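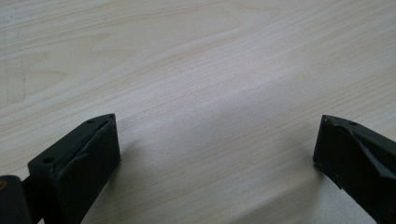

Okay, I've had the Drornex handheld gripper kit for most of November now and I keep getting DMs about it, so thread time. It's the one you hold yourself to record demos, and you get two chunky black fingers with little round holes up top, so swapping them out is a screwdriver job. I run mine over a plain pale wood table with nothing between the fingers at the start of a take, then go in for the object. Boring setup, good data!

Price first, everybody asks. I paid 84 for the spare finger set on top of the base kit, and yes I winced. The Casado ones are cheaper but they don't fit this mount (I tried, please learn from me).

Grip feel is great. Light squeeze, no slop, and my hand doesn't cramp until I'm 18 or so takes in – the old Flalline handle had me shaking it out after five.

Software, hmm. The export tool crashed on me 2 times in the first week and the error message was just a number. Nadiia Holovko sent me her config file and it's been fine since. Why that config isn't in the box, no idea.

Someone asked if you can use it on dark tables. You can, but black fingers on a dark top are a pain to see when you're scrubbing through clips. Light wood all the way for me.

My goal is 1000 clean takes before I say anything about wear. The screws have needed one tightening so far, so keep the hex key nearby.

Would I buy it again? Yep, base kit for sure. I'd wait for a sale on the spare fingers – and if anyone has run it next to the Drudgate one, please reply, I'm so curious how the trigger compares!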